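Padirix gripper comparison -- where things stand, October 2022

Hi Bülent, quick update before the money talk! We're 114 runs into the planned 200 on the two-arm rig, and the pink backpack is still the item that tells us the most (soft bags are miserable to grip). 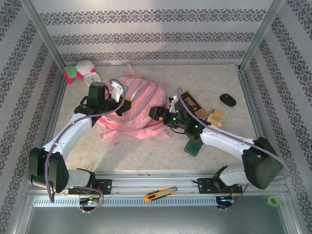

Kahraman asked whether the short fingers really deserve more time, given how they did on straps. Fair point, and I'd say yes -- they're far better on boxes, and I'd like to finish the set before dropping them.

The wrist camera is my bigger worry. Fast moves smear any printing on a package, so I've slowed the approach and want to try a shorter exposure next.
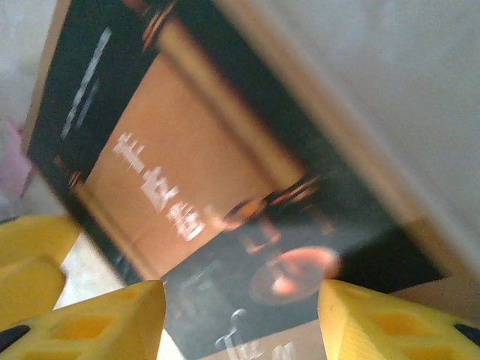
Spending so far is $3354, mostly fingers and spare cable. The Wavov controller has behaved well, so I'm leaving it alone and putting the hours into the backpack runs. 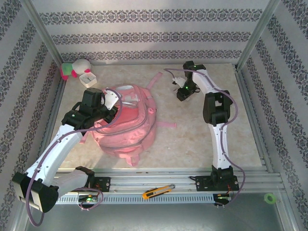

I'd still like the second set of fingers by December, if you can sign off on it.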